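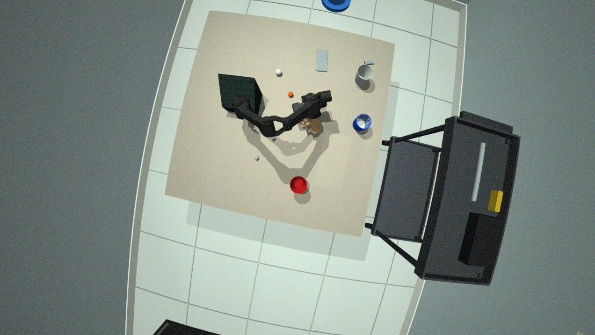 Square tile on a straight grid, seen from above in a render, table turned a little off the grid lines

Layout for large square tile in an out-of-square room: which wall do you follow?

Forum: Floors and Substrates

slabside
Posted Mar 19, 2025

Back room, concrete slab on grade, house from the seventies. Finished dimensions at the floor are 163 inches by 98 inches. Tile is the Skuvar porcelain, sold as 24 x 24, rectified, measures 23 5/8 on every piece I have put a tape on. Color is a very light green-white. Straight grid, no offset.

With a 1/8 joint the module is 23 3/4. I am holding 1/4 open at every wall. My numbers:

Long direction, grout line on centerline: six full tiles, 9 15/16 cut at both ends.
Long direction, tile on centerline: five full tiles, 21 13/16 cut at both ends, so 7 pieces across.
Short direction, grout line on centerline: four full tiles, 1 3/16 sliver at both walls.
Short direction, tile on centerline: three full tiles, 13 1/16 cut at both walls.

Tile on centerline both ways is the obvious choice and I am not asking about that. The problem is that the room is a parallelogram. The two long walls are parallel to each other. The two short walls are parallel to each other. But the short walls are 3/8 out of square to the long walls over the 98. One short wall has the door from the hall, the other has a wide window.

Do I square the grid to the long walls and let the end cuts taper, or split the error?

Also open to opinions on joint width. The dealer, Macedo, told me 1/16 is fine with rectified tile.

mudbed_lou
Square to the long walls. Taper 3/8 over 98 inches on a cut that is 21 13/16 wide and no eye will find it. If you split it, you get taper on all four sides and the long walls are where you would see it, since the line of sight runs down them from the door.

Would not do 1/16. Rectified does not mean flat. Check warpage before you pick a joint.

kerf_and_kiln
Agree on the long walls. Disagree a little on "no eye will find it." It depends on what the baseboard does at the door wall. If the threshold is at that wall, the taper sits right next to a straight metal profile and the profile makes it visible. Cut 21 13/16 at one side of the doorway and it is only off by a hair across the opening, but people stand there.

slabside
Door opening is 32 wide, so the taper across the opening is 1/8. There will be a transition strip, yes.

kerf_and_kiln
1/8 over 32 is visible if the strip is set square to the grid and the tile is cut to the wall, or the reverse. Set the strip parallel to the wall and cut the tile to the strip with an even gap. The taper then lives in the tile itself and the gap is constant. What people notice is a wedge-shaped gap. They rarely notice a wedge-shaped tile of that size.

mudbed_lou
Fine, that is correct.

gridline44
I will take the other side. I would square to the door wall. You walk in, the first grout line in front of you is parallel to the wall you just came through, and everything past it reads as true. The long walls are going to have furniture on them.

mudbed_lou
Then you have a 13 1/16 cut along a long wall that tapers 5/8 over 163 inches. 3/8 over 98 scales to that. On a cut that narrow, 5/8 shows, furniture or no furniture. Especially with baseboard running the whole length as a reference line.

gridline44
It shows if the wall is bare. He has not said the wall is bare.

slabside
One long wall is bare, the other gets low shelving. There will be a square table toward the window end. It is not going to be lined up with anything.

gridline44
Then I withdraw half of it. Bare wall changes the answer. For a room with cabinets both sides I would still follow the door.

joint_compound
On the table: with a straight grid, any square object becomes a second grid. If it is a few degrees off it looks like the table was bumped. If it is at 45 it looks placed. People complain about the floor being crooked when the floor is the only thing in the room that is straight. Not a reason to change the layout, just something I have been called back for.

kerf_and_kiln
Been called back for that too. Customer had a rug.

tamper_dan
Nobody has asked about the slab. What is the flatness? For tile with an edge over 15 inches you want no more than 1/8 in 10 feet and 1/16 in 24 inches. A seventies back room slab is not going to be there.

slabside
It is not. With a ten foot straightedge I have a low area near the middle, 5/16 at the deepest. One hump by the window, 3/16 high, maybe two feet across. No cracks wider than a hairline. I was going to grind the hump and pour Brurkel self-leveler over the rest.

tamper_dan
Grind first, vacuum, then prime. Follow the primer schedule on the bag for absorbent concrete, and do the water drop test in several spots. If there is old adhesive or curing compound left, the leveler bonds to that and not to the slab. Do not add water past the printed amount to make it run. It will run, and the top will dust.

Also foam strip at the perimeter before the pour, so you do not lock the leveler to the walls. You can trim it after.

slabside
Foam strip is on the list. Membrane or no membrane? I have a roll of Pralla uncoupling mat left over from a bathroom, not enough for the whole room. Would need one more.

tamper_dan
Sound slab, hairlines only, no vertical displacement: I would use a mat, but I would not call it required. Do not do half the room.

mudbed_lou
I would skip it. Direct bond to a good leveled slab is a stronger assembly than anything with a plastic sheet in it. Put the money into mortar.

tamper_dan
Stronger in compression. That is not what breaks tile over a slab. In-plane movement breaks tile over a slab.

mudbed_lou
And the hairlines have been there for fifty years. They have done their moving.

tamper_dan
Shrinkage cracks, yes. Seasonal ones, no. He has a wide window and a light slab with sun on it. Mark the ends of the cracks in pencil, date them, and look again in August. If he cannot wait that long, mat.

slabside
Cannot wait that long. I will price the second roll.

kerf_and_kiln
Whatever you decide there, put a soft joint in. A wide window means direct sun, and the guideline for interior floors in direct sun is a movement joint every 8 to 12 feet each way. Your long direction is over 13 feet. Perimeter gaps count, but I would still place one soft joint in the field. Color-matched silicone in one grout line across the 98 inch direction. With your layout there are six grout lines running that way. Pick one of the two nearest the center tile.

If there is a saw cut or control joint in the slab, that changes it. The soft joint has to go over the saw cut.

slabside
No saw cut that I can find. I did not plan on a soft joint in the field. Does it show?

kerf_and_kiln
In a pale grout, a little. Silicone has a slight sheen and picks up dirt differently. Sanded silicone is closer. After a year it is a shade off.

joint_compound
Disagree that it is a year. In a room people use daily, I see it by the second mopping. Still do it.

gridline44
Back to joint width. What is the warpage? Lay two face to face and measure the gap at the corners or at the center.

slabside
Checked four pairs. Worst pair has a gap of 3/64 at the corners, so call it half of that per tile.

gridline44
That is decent. Minimum joint for rectified is 1/8 by the usual reading, and you add the edge warpage on top. 1/8 is as tight as I would go. 1/16 saves you nothing except a thinner line, and it takes away any room to correct. By the fifth row you will want that room.

mudbed_lou
Agree. 3/16 would be easier still, but on a pale tile most people do not want it.

slabside
1/8 it is. Grout color: tile is light, I was looking at a gray two shades darker so that it hides traffic.

joint_compound
Darker grout on a straight grid makes every alignment error visible, including the taper at the ends. Go one shade darker at most. Two shades is for people who are certain of their lines.

gridline44
Matching grout gets dirty and turns into darker grout in the traffic path only. That looks worse than uniform gray.

joint_compound
Seal it or use a stain-resistant grout.

gridline44
Those help. They do not solve it.

tamper_dan
Coverage, before this goes further into color. Interior dry floor, 80 percent is the minimum, but with 24 inch tile I want it close to 100 and full support at the corners. Trowel in straight lines, back-butter, and pull one up every so often to look. Ridges all in the same direction. Swirls trap air.

slabside
Using a 1/2 x 1/2 square notch and a large format mortar. Leveling clips too.

mudbed_lou
Clips hold adjacent edges even. They do not make a bad slab flat. You are doing the leveler, so fine. Take the clips out along the joint direction, with the mortar cured.

slabside
Summary of what I have: grid squared to the long walls, tile on centerline both ways, 1/8 joint, strip parallel to the door wall with tile cut to it, one soft joint next to the center tile, leveler with foam at the perimeter. Mat pending price. Grout undecided between one and two shades.

kerf_and_kiln
Dry-lay one full row down the long centerline before you mix anything, with spacers. Measure the end cuts against your 21 13/16. If the piece at each end is off by more than 1/8, find out why first.

slabside
Will do. Ordering the second roll too, it was less than I thought.

mudbed_lou
Still say you do not need it.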